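Niltdale Library to Stay Open Later Starting in September

NILTDALE - The Niltdale Public Library will keep its doors open until 9 p.m. on weeknights beginning in September, under a plan the town council approved this month by a vote of 4 to 3.

The library now closes at 6 p.m. Hours were cut three years ago when the town froze hiring, and they were never put back. Under the new plan the children's room will still close at 6, but the main reading room, the computers and the upstairs study rooms will be open for the extra time.

Two part-time clerks will be hired to cover the evening shift. The money comes from the town's general fund for the first year. After that, the library will have to ask for it again as part of the regular budget.

The vote came after almost two hours of public comment in the council chamber on Kadlec Street. Most of the people who spoke were in favor. Several were parents of high school students, who said their children had no quiet place to study after supper. Others were adults who work days and said they had not been inside the library since the hours changed.

Council members who voted against the plan said they had no quarrel with the library itself. Their concern was the second year. One of them asked what would happen if the state aid the town expects next spring came in low, and did not get a firm answer. Another wanted to start with a shorter trial, running only through the end of December, but that motion failed.

Library director Svatopluk Procházka told the council that evening use had been strong before the cuts. The study rooms were often booked solid during exam weeks, he said, and the computers were in use up to closing time. He said he would bring the council a report on attendance in January and another at the end of the school year.

"If people don't come, I'll tell you they didn't come," Procházka said.

He also asked for patience with the hiring. The two jobs will be posted in July, and he expects to have both filled before the first late evening. If only one is filled, the study rooms may stay closed after 6 p.m. until the second clerk starts, because the upstairs floor cannot be left without staff. 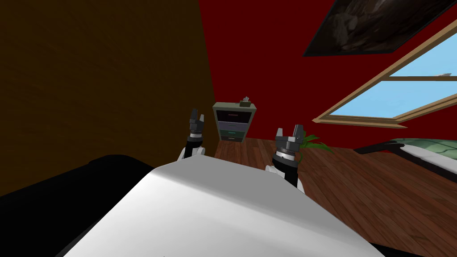 Dana wrote to us after the vote that the later hours would not help much without a later bus. Her letter said the last number 3 bus leaves the library stop at 6:40 p.m., and that her son would have to walk home to the Zanton Road apartments along a stretch with no sidewalk. "I'm glad they voted yes, but I can't use it yet," she wrote.

The bus question came up at the meeting as well. The town does not run the bus line and cannot change the timetable on its own. The council agreed to send a letter to the county transit office asking for one more evening run on the number 3 route during the school year. The office has not replied. Any change would probably have to wait for the winter timetable.

The sidewalk on Zanton Road is a separate matter. It has been on the town's public works list for a long time, behind a storm drain repair and the repaving of the school parking lot. The public works department said the order of the list has not changed.

Some smaller changes at the library will come along with the new hours. The book drop by the side door, which has been locked at night since it was damaged last winter, will be repaired and opened again. The outside lights along the path to the parking lot will be put on a later timer. Printing will go on costing the same as it does now, and patrons will still need a library card to sign up for a computer.

The used book sale will stay on the ground floor and will not run in the evening. Donations for the sale can be left at the front desk any time the library is open, but the staff ask people not to bring textbooks or magazines, which do not sell and have to be hauled away.

Study rooms can be reserved up to two weeks ahead, in person or by phone. Each booking is for two hours, and it can be extended if no one else is waiting. Groups that already use the meeting room during the day, among them the English conversation group and the tax help service, will keep their current times. Groups that want an evening time can fill out a request form at the front desk beginning in July. Requests will be taken in the order they come in, and groups from Niltdale will be placed ahead of groups from other towns.

The library's weekend hours are not part of the plan. Procházka said he had been asked about them many times and would like to see the building open longer on weekends, but he did not think it was right to ask for both in the same year.

The branch in the Claltix neighborhood is not affected either. It will keep its present schedule, including the midday closing. Books requested from the branch will still be sent over to the main building for pickup, and they may now be picked up in the evening.

The council also approved the minutes of its last meeting and put off a decision on new parking signs for Kadlec Street. The signs will be taken up again at the next regular session, which starts at 7 p.m. and is open to the public.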